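February 6, 2024
Faramley bench, rinse trials, wool wash

Carrying on from the last entry. Question is still whether the chalky feel on the hand-washed knits comes from the detergent or from the tap water. Used the Drurlow liquid at the label dose and again at half dose. Same yarn as before (Cindis undyed, fingering weight), knitted plain, ends left long so the pieces can be told apart by the knots.

Tap water hardness at the sink: 305 ppm as calcium carbonate. Flushed the line first and took the reading with the Odoi meter, then confirmed with the drop kit. The two agree closely enough that I will use the meter alone from now on. The meter's cap does not seat properly and the probe dries out if it is laid flat. Store it upright.

Procedure as run:

Swatches weighed dry, 200 g of knit per load. Filled with tap water at room temperature, added detergent, stirred, then put the knit in. Soak of 15 minutes, no rubbing. Lifted out, pressed against the side, drained. First rinse in tap water, second rinse in either tap or deionized. Pressed in a towel, dried flat on the rack away from the heater.

Full dose, both rinses tap: chalky feel present. Slight drag when two layers are rubbed together. Rinse water cloudy in the first rinse and still faintly cloudy in the second.

Full dose, second rinse deionized: less drag, but still there at the bound-off edge, where the fabric is densest. Rinse water clear.

Half dose, both rinses tap: about the same as the full dose with a deionized second rinse. I could not separate those two by hand with my eyes shut. Should have someone else try it without seeing the knots.

Half dose, second rinse deionized: softest of the set. No drag. 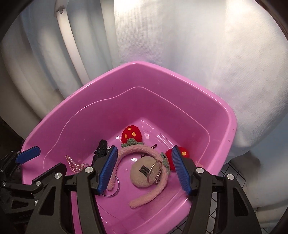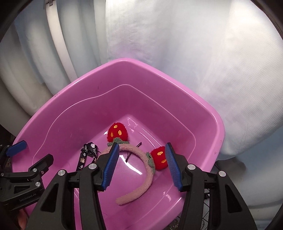
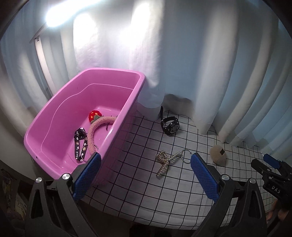
Pink tub with a fuzzy pink headband in it. Black lanyard strap in the second and third only.

My reading is that both things matter and the dose matters more than I assumed. The cloudiness in the first rinse looks like soap scum, so the Drurlow liquid probably has real soap in it along with the synthetic surfactant. The label lists "cleansing agents" and leaves it there. A hard water test with a clear beaker and no wool would settle that. Put a few drops in tap water and a few in deionized, shake both, leave them standing overnight and compare.

Drying is a weak point in the comparison. The rack is warmer on the side nearest the door and the swatches on that side were ready well before the others. Fast drying could stiffen the surface by itself. Next time rotate the positions halfway through, or dry one condition per day in the same spot.

Also not controlled: how hard the swatches were pressed. I used my hands. A flat board with a fixed weight on top would be better, and the weight left in water after pressing could then be recorded. At present I have no figure for carryover between rinses, so any statement about the number of rinses needed is a guess.

Vinegar in the last rinse came up again. Not tried here. If it is tried, it should go in the tap water series only, and the pH should be checked before the wool goes in.

Shrinkage: none measurable on any swatch, measured along the center rib before washing and after drying. Blocking wires not used.

To do:
Beaker test, tap against deionized, before any more wool is used up.
Cut a pressing board.
Get 2 more cones of the Cindis yarn, same lot if they have it. Present cone will not last through March.
Repeat half dose with both rinses tap, handled blind.
Replace the cap on the Odoi meter.

Swatches are in the drawer under the balance, labeled by dose and rinse. Leave the knots in.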